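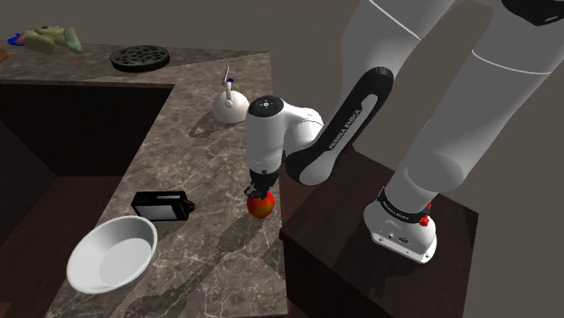

Wibisono kitchen cell, progress report for September

The money for this period went mostly into the gripper, which is where we said it would go, so at least the plan got that right. The arm on the pedestal spent its first week closing on fruit with the confidence of a man parallel parking a bus. We traced this to the tool offset in the Wibisono setup file, which someone had rounded. I have asked who. The file has my initials on it.

With the offset corrected we reran the apple pick, 164 attempts, and logged 20 misses. Most of those came at the stretch of counter nearest the base, where the elbow runs out of polite options.

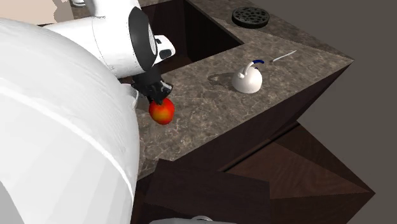

We have moved the approach point for that stretch and slowed the last part of the descent. The cycle is longer now. I would call it stately.

Upkeep in simulation is cheap but it is still upkeep. Finger friction and closing force had drifted apart between two copies of the cell, one kept here and one at Beltby. They now load from one file, and the wrist camera position is checked against it every morning before anything moves.

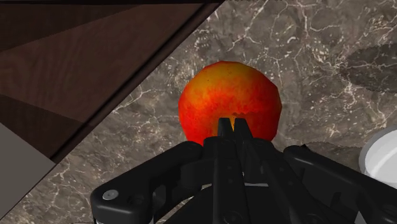
Cempaka Nair read a draft of this and replied that a single shared file is fine until two people edit it at once, and could we please lock it before the Ledora review. It is locked. I have the key, for which see initials, above.

Still open: the 20 misses get rerun with the new approach point, and the Zestow license needs renewing before October.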